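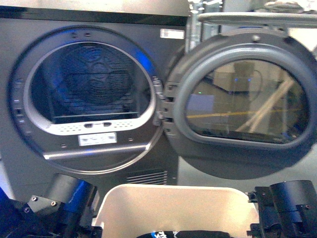 Fig. 1 - Vue de la caméra de tête, sèche-linge ouvert, panier sous l'ouverture.

Rechercher dans les supports de cours OK

Perception et planification pour la manipulation bimanuelle
Séance de travaux dirigés : de l'image à la pose d'approche
Intervenante : Dayana Grajales
Encadrement des travaux pratiques : Shamim Warraich, Nilton Ayala
Version du 14 décembre 2024

1. Position du problème

La tâche étudiée est le transfert d'un vêtement du panier vers le tambour. Elle se décompose en saisie, levée, franchissement de l'ouverture, lâcher. La séance précédente traitait de la saisie sur matériau déformable. On suppose donc ici que la primitive « saisir » est disponible et renvoie un état booléen, et l'on s'intéresse à ce qui se passe entre la levée et le lâcher.

Trois repères sont utilisés : C (caméra de tête), B (base du robot), M (machine). L'estimation de la transformation de C vers M est l'objet principal du TD. Celle de C vers B est fournie par l'étalonnage et ne sera pas remise en cause, sauf à l'exercice 3.

2. Choix des primitives visuelles

L'ouverture de la machine est circulaire et cerclée d'un anneau extérieur argenté fin et d'une collerette grise plus large. Sa projection dans l'image est une ellipse. On ajuste cette ellipse par moindres carrés sur les points de contour, après rejet des points aberrants par RANSAC. Une conique seule, avec rayon connu, laisse deux solutions pour l'orientation du plan. L'ambiguïté se lève avec un repère supplémentaire non coplanaire ou avec la profondeur mesurée sur la façade.

Points à surveiller sur la figure 1 :

- Le cadre de la porte est également arrondi. Un détecteur d'ellipses sans contrainte de position peut le retenir à la place de l'ouverture. On impose que le centre soit à gauche du bloc charnière.
- L'éclairage bleu du tambour déborde sur la collerette et sur la façade. Le seuillage en teinte y est déconseillé. Travailler sur le gradient de luminance, après normalisation locale.
- La vitre de la porte est sombre et renvoie une image floue de la pièce, avec notamment une ligne jaune à peu près horizontale. Les segments détectés dans cette région n'appartiennent pas au plan de la vitre et ne doivent entrer dans aucun calcul de pose. Le capteur de profondeur peut y renvoyer des valeurs fausses ; masquer la région avant la construction de la carte d'occupation.
- Les pinces occupent le bas de l'image, de part et d'autre du panier. Leur masque se calcule à partir du modèle articulaire, avec une dilatation de 10 pixels.

3. Modèle de collision

Le module de planification Darell attend une scène décrite par primitives convexes. La porte ouverte est modélisée par une boîte attachée au repère M, avec un angle estimé à chaque cycle. Ne pas la figer à sa valeur nominale : un contact du bras droit suffit à la déplacer. Le tambour est modélisé par un cylindre creux, discrétisé en secteurs. Le panier, dont le bord est lisse et arrondi, est représenté par ses parois seules afin de laisser l'intérieur accessible.

Le vêtement tenu est un cas à part. Fidelina Londoño a proposé une enveloppe verticale sous la pince, de hauteur variable. Cette enveloppe est conservative et rend parfois le problème infaisable alors qu'une trajectoire existe. On la désactive pour le contact avec la lèvre inférieure de l'ouverture - le textile peut y frotter sans conséquence - et on la conserve partout ailleurs.

4. Boucle d'exécution

a) Acquisition, masquage des pinces et de la vitre.
b) Ajustement de l'ellipse, estimation de la pose de M.
c) Filtrage temporel. La pose est rejetée si moins de 65 % des points de contour sont retenus par RANSAC.
d) Mise à jour de la scène, planification, exécution jusqu'au point de passage suivant.
e) Retour en a).

La période de la commande articulaire est indépendante de cette boucle. L'interpolateur reçoit des points de passage horodatés et tourne à 100 Hz. En cas de rejet à l'étape c, maintenir la dernière pose valide et suspendre l'entrée dans le tambour.

5. Exercices

Exercice 1. Écrire la matrice de la conique associée à l'anneau et montrer l'existence des deux solutions d'orientation.

Exercice 2. Le jeu de données Muna contient 74 séquences annotées. Tracer l'erreur angulaire avec et sans masque de la vitre. Commenter les cas où le masque dégrade le résultat.

Exercice 3. Introduire un biais en rotation dans la transformation de C vers B. À quelle étape devient-il observable ?

Les comptes rendus sont à remettre à Gladys Huanca, avec le code et le fichier de configuration utilisé.

Documents liés
Étalonnage main-œil : rappels et notation
Saisie sur matériau déformable
Prise en main du planificateur Darell
Description du jeu de données Muna
Corrigé du contrôle d'avril

Contact : secrétariat pédagogique, Institut Clellholm | © Institut Clellholm | Haut de page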